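Stulis open day

I drove over to Garville on 26 February 2021 for the open day at Stulis. They write control software for robot arms and do most of the early work in simulation. I got there early and there were already people in the front room with coffee.

The first 39 minutes were slides. After that we moved to the screens, and I got a seat near the front for the Paiva demo, the one I had signed up for. Paiva is their project for handling small electronics. 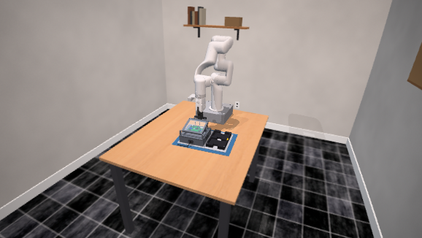
The part I wanted to see was how they set up a task before any real hardware is involved. You pick the arm, place the parts, and try different starting positions. A clear case with a circuit board in it is a hard thing for a vision system, so I asked about that. The answer was that they change the lighting a lot and keep testing.

Questions ran long and I missed the second talk. I left at 4 and took the back road home through Itdale. The next open day is in October and I plan to go.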